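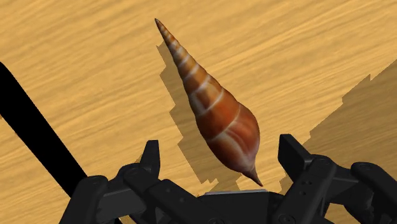 A reader from Jemstead wrote in to say that we had it all wrong about vinegar, and that a good overnight soak in it was the only way she had ever got the beach smell out of a bowl of shells. She has been doing it for years, apparently, and they come up lovely.

I remain unconvinced. Shell is mostly calcium carbonate, the same stuff as the scale in your kettle, and everyone knows what vinegar does to that. A quick dip might brighten a dull surface. An overnight soak eats it. If hers still look lovely I suspect the vinegar was well watered down, or the shells were thick ones with plenty to lose.

So, the other advice doing the rounds, and what I make of it.

Bleach. Half bleach, half water is the usual recipe for getting off the flaky brown skin some shells carry. It does work. It can also leave the surface chalky if you forget the bucket, and I have forgotten the bucket. Check it every hour, rinse in several changes of water, and never let bleach and vinegar meet, whatever the forum tells you. The fumes are dangerous.

Boiling. Fine for removing whatever used to live there, provided you start with cold water and let everything cool in the pot. Dropping a cold shell into a rolling boil is how you get cracks. Use an old pot. The smell gets into the kitchen curtains and stays until November.

Freezing. Slower, less smelly, and my own preference. Bag them, freeze for a few days, thaw in the fridge, then pull or flush out what you can. Long spiral shells are the worst for this as the last bit always stays up in the tip. A squirt of water from a syringe helps a little. Burying them in the garden helps more, if you can remember where.

Toothpaste. I don't see the point. It's a mild abrasive with mint in it. Warm water, dish soap and an old soft toothbrush did the same job on my test batch, and I didn't have to pick white paste out of the grooves with a toothpick.

Baby oil. This is supposed to bring back the colour, and for a week it does. Then the dust arrives. If you must, put a drop of mineral oil on a rag and buff most of it off again. Skip cooking oils, they go sticky.

Shell polish. Zalano sells a small bottle of the stuff at the Ultendale hardware store and I did buy one. I could not tell the polished shells from the ones I'd wiped with mineral oil, and neither could anyone else in the house.

One more thing before you fill a bucket. Check the local rules on collecting, and put back anything with a resident. Empty shells that have sat in the sun on dry sand rarely smell to begin with. Most of mine have only ever needed the soap.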